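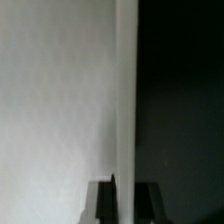
Fig. 3. White edge strip next to a pale grey-white surface.

Section 4: Setting up your Rillow devotional and wellness journal

Read this before your first morning entry. Takes one sitting if you have your church group code handy. No code? Skip step 5, come back later.

4.1 First sign-in

1. Open Rillow and tap Begin.
2. Type your name the way you want your prayer partner to see it. Naledi Coetzee signed up as "N" and her partner spent a week asking who N was.
3. Pick a Bible translation. Can be changed any time under Reading.
4. Pick a plan. Short plan is 70 days. Full plan is 365. New folks, take the short one. You can roll into the full plan afterward and keep your notes.
5. Enter the group code from your leader. Capital letters matter.
6. Tap Save. Wait for the green check before you close teh app.

Note: if you joined before Tuesday, August 7, 2018, your old plan name may still show at the top. Tap it once and it updates.

4.2 Daily check-in

Check-in has four boxes: Scripture, Sleep, Water, Movement. Fill in any or all. Blank boxes are fine, they don't break your streak.

1. Tap Today.
2. Read the passage. Scroll to the bottom or it won't mark as read.
3. Write a line or two under Scripture. Limit is 320 characters. Longer thoughts go in Pages.
4. Hours slept, glasses of water, minutes moving. Whole numbers only.
5. Tap Done.

Missed a day? Tap the date on the calendar and fill it in. Works up to 23 days back. After that the day locks.

Caution: Rillow is not medical advice. Talk to your doctor before you change what you eat, start a fast, or stop any medicine. The Fasting box stays off untill you confirm you've read the health page. Pregnant, diabetic or under 18, leave it off.

4.3 Prayer partner

1. Go to People, then Partner.
2. Search by name or ask your leader to match you. Group leaders for Stavholm are Hawi Habte (mornings) and Angus MacKinnon (evenings).
3. Send the request. Partner has to accept on their end.
4. Choose what to share. Default is prayer requests only. Sleep, water and movement stay private unless you switch them on.

Caution: anything in Pages marked Shared goes to your partner right away. No undo. Check the little lock before you tap Save.

4.4 Reminders

1. Settings, Reminders, On.
2. Set a time. One for morning, one for evening.
3. Sunday reminders are off by default. Turn on if you want them.

Not getting reminders? Check the phone's own notification settings first. Then sign out, sign in. Still nothing, message Fiona Sutherland through Help with your phone model and group name.

Printing your pages is in Section 5. Changing groups, Section 6.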